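Malou Kragh had been on her feet since six when we sat down in the break room at Bakirness. The open day at the Jaltell warehouse ran on Saturday, 10th January, and she had signed up 100 visitors for it. She runs the automation side of the building, and for most of the week before, she said, the work had little to do with robots.

"People come for the picking arm," Kragh said. "What we do all week is shelves and labels." 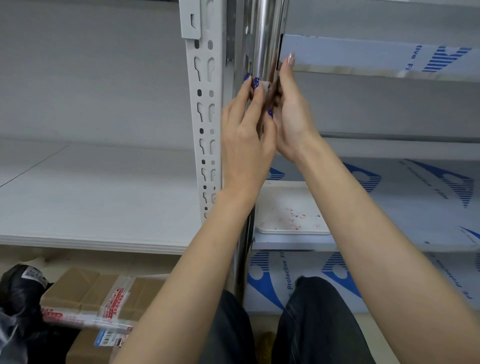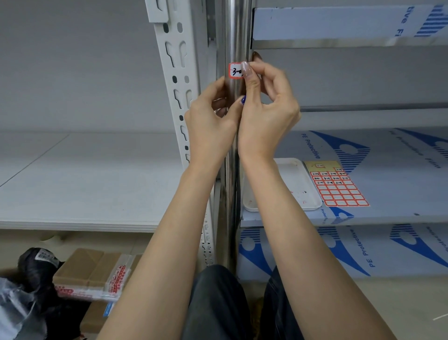

Work at the shelving, with the protective film still on the panels.

The demonstration used a picking arm on a wheeled base, which the staff call Dustunano. It drives down an aisle, stops at a bay, checks the location against its list and takes one item off the shelf. Kragh said the demonstration aisle had 31 locations, and that every one had to be entered by a person before the arm could go near it.

"If the list and the shelf don't agree, it stops," she said. "It doesn't guess. Some visitors thought it was broken when it did that. I told them it was waiting for one of us."

It stopped twice on the day. The first time, a visitor had leaned a bag against a bay. The second was a numbering mistake that Kragh said was hers. She fixed it at the keyboard while the group watched, and the arm went on to the next item.

The shelving supplier, Kontogiannis, delivered in December, a week later than planned. Kragh had wanted two full aisles for visitors to walk through and ended up with one. She doesn't think it mattered much.

"They stood in front of the same bay for 20 minutes anyway," she said. "They wanted to see it pick up the tape dispenser again."

I asked her why the locations still carry numbers a person can read. She said the staff had asked for that early on, and she had agreed after one shift of working without them.

"When it stops, somebody has to walk over there," she said. "I want to be able to shout a number across the floor."

The arm made 847 picks during testing and the open day together. Kragh wouldn't give me a speed compared with a person. She said a good picker is faster on small goods and she expects that to stay true for a while. What she wants from the machine is the late shift, which has been hard to fill.

Several visitors asked about jobs. Kragh told them the same thing she told me, that the warehouse has hired two people since the project began and let none go. She couldn't promise what would happen in five years.

The second aisle is next. She plans to number it herself, then have someone else check it before the arm goes in.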